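Dendell Towel Hire - Your Questions Answered

Last updated May 5, 2021

Do hired towels really work out cheaper than buying?

Sometimes. If you run a guest house with two rooms, probably not - buy a decent set and wash it yourself. We would sooner say so now than argue over the bill in July. For a busy salon or gym the sums look better, but do them yourself and don't trust any firm's savings calculator, ours included.

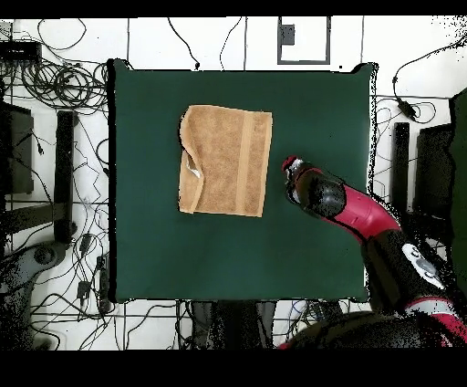 Tan terry towel, folded, on a green mat.

What does "hotel quality" mean?

Very little. Anyone can print it on a label. Ask for the weight of the cloth and how it is hemmed, then wash a sample a few times before you order.

Is fabric softener good for towels?

We doubt it. It makes them feel nice in the shop and can leave a coating that stops them soaking up water. Use less powder than the box says, too.

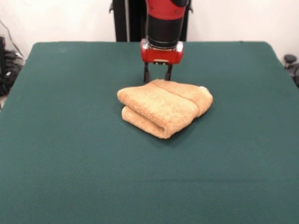
Are "eco" towels any greener?

Ask what the word covers. It may be the cotton, the dye or only the paper wrapper. The Hurico range we stock is sold as low-water, and we have asked for the figures behind that. Until they arrive we won't repeat the claim.

Where do you deliver?

Histon, Toft and the villages between. The smallest order is 19 towels and the van charge is the same whatever you order.

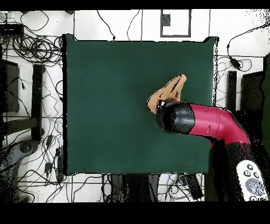
If you are further out, ring first. We may say no, and a laundry nearer to you will nearly always cost less than paying for our diesel.

Can I cancel?

Yes, with one month's notice in writing. Lost towels are charged at the price on your contract, so read that page before you sign it.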